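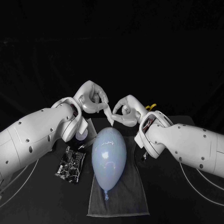
Stories > Short fiction > Mudgway

The Blue One

Sat 8 February
By Wilma Van Damme
Last updated: June

Mum wanted 120 balloons for the hall at Mudgway and we had blown up 15 when the pump split.

"Lungs, then," said Aunt Carol, and sat down on the stage steps with the bag in her lap.

It was Pop's eightieth. He had driven the Erkbridge mail run for most of his working life and half the district was coming, or said they were. The other half had sent cakes.

I did the long ones. They were hard to start and they hurt behind the ears. The pale blue one was the first I managed without help, and I didn't want it taped to a doorway with the others. I put it on a folded grey towel and went back to work.

Pop turned up at four, two hours early, wearing his good jacket. Mum told him to go home. He said he'd come for a cup of tea, and sat.

"What's that one doing on its own?" he said.

"Resting," I said.

He put one finger on it, very lightly, and took it away again. He told me his brother Len once carried a balloon home from the Gunelham show on the back of the truck, inside his shirt, so the wind wouldn't get it. It lasted until the Mekholm turnoff.

"Did he cry?"

"I did," said Pop. "It was my balloon."

Mum called out that the tape had run dry - could somebody go to the shop. Pop felt for his keys. I picked up the towel by its corners, with the blue one still on it, and followed him out to the car.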